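Pulstead Site — Hand-Held Gripper Work Area
Safety Inspection Checklist with Comments
Date of inspection: Jun 3, 2019
Area: Textile handling, ground floor
Checklist version: carried over from April, items 7 and 9 reworded

Ratings used: S (satisfactory), C (satisfactory with comment), A (action required). Items rated A must be closed before the next inspection.

Section 1. Floor and Access

1. Walkways open to a width that allows two persons to pass. Rating: S.

2. Floor clean and free of spills. Rating: S. The polished finish becomes slippery under dust. Dry mopping at the end of each shift is to continue.

3. Power strips and cords kept out of walking routes. Rating: A. Cords that must lie on the open floor are to be covered or moved to the wall side. The Bovis cord covers ordered in April have not been fitted.

4. Wheeled units parked, with wheels locked, when not assigned to a task. Rating: C. Locks were tested and hold. Parking positions should be marked on the floor.

Section 2. Work Surface and Materials

5. Ground sheet laid out fully, with no raised edge on the operator's side. Rating: C. Ripples in the sheet are acceptable under cloth items. They are a trip hazard where the operator stands, and the sheet should be pulled straight before each session.

6. Items for handling limited to those on the task sheet. Rating: S. Soft goods only. No glass, blades or items with exposed pins are permitted in this area.

Section 3. Hand-Held Gripper

7. Operator's fingers remain on the handle, behind the jaw, whenever the jaw is closed on material. Rating: S. The grip used for cloth work is the correct one — fingers curled under the handle, thumb against the side. The free hand may smooth the cloth but must stay clear of the jaw. 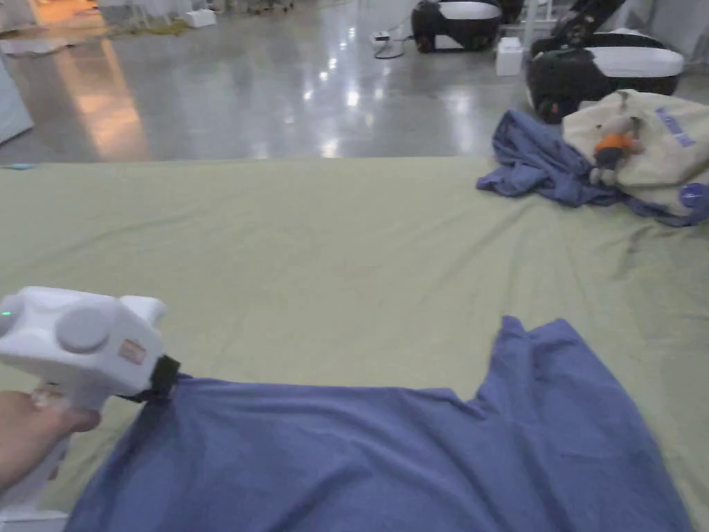
8. Housing, button and label inspected for damage. Rating: S. A unit with a cracked housing or an unreadable label is to be withdrawn and tagged the same day.

9. Jaw pads checked for wear and trapped thread. Rating: C. Loose thread was removed from the spare unit. Pads are to be replaced after 500 hours of use, and the hours entered in the Prostent log. The log was two entries behind.

10. Operator break taken after 20 minutes of continuous gripping. Rating: S.

Section 4. Records and Follow-Up

11. Operator training records current. Rating: S.

12. Incident forms available at the work area. Rating: A. The Makris binder held only outdated forms. Form 991 is to be printed and placed in the binder.

Open actions: items 3 and 12. Comments on items 4, 5 and 9 will be reviewed at the next inspection.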